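Workshop Tips: Showing a Two-Armed Robot a Table Task

Collected by Puspita Khoo for the Sovilthorpe workshop pages. Last updated July 28, 2025.

These tips are for people who steer the arms by remote control and record the run so the robot can learn from it. Most of them are about the table, which is where most bad recordings start. They assume you already know how to switch the arms on and home them.

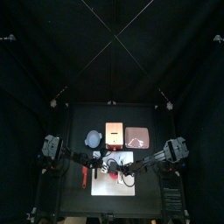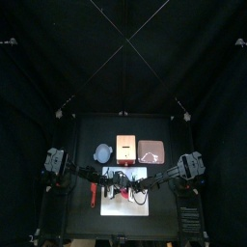
Setting out the table

Put the things you won't need right away along the back and keep the front half for the work. An arm that has to reach over a bowl to get to a tool will bump the bowl sooner or later.

Give small parts a pale sheet to lie on. Black parts on a black table are hard to find on the monitor, and the learning software has the same trouble you do. A sheet also shows you where the middle is. Tape the corners if it slides, and use matte tape, as shiny tape throws a glare when the lights are low.

Lay long-handled tools with the handle toward you and the head toward the back. Turn one a little between runs so the robot doesn't learn a single angle.

Wipe the table with a barely damp cloth. Spray cleaner leaves streaks.

Before you record

Do the task once with your own hands, slowly, and say each step out loud. Then do it once with the arms and don't save it. Aurelio Ibarra has kept this rule in our shop since February and we throw away far fewer runs than we did.

Decide which arm holds and which arm works. Write it on the job card. If two people share a job they need to hold with the same arm.

Check the slack in the wrist cables with each arm at full stretch. A loop that hangs near the fingers can catch on a part. Hook-and-loop ties are better than zip ties for this, and you can move them when the task changes.

While you are driving

Go slower than feels natural, but don't stop in midair to think. A long pause gets learned along with everything else. If you need to think, end the run and start over.

When both grippers have to work close together, bring in the holding arm first and let it settle. Then bring in the other one from its own side. Crossing the arms is the quickest way to lock them up — and backing out of it is slow.

Come down on small parts from straight above where you can. Close the fingers until the part stops moving, then quit squeezing.

If you drop something, pick it up with the arm if it's in reach and keep going. A recovery is worth having in the set. If it goes on the floor, end the run.

How many and how long

For a simple pick and place we record 50 runs. For anything using both arms we keep going past that and look at the results before deciding. Stop after 40 minutes and take a break. Your hands get sloppy before you notice it.

Our longest job, the Skendby sorting task, took 207 runs. Half of the early ones had the tray in the same spot and weren't much use.

Putting away

Park the arms before you reach in for anything. Lift the sheet out flat and store it flat, since a crease will catch a fingertip. Finger pads get washed with dish soap and dried overnight. Spare pads are in the Gridard drawer, left side. Put the job card back in the folder with your initials on it, even if you only did 2 runs.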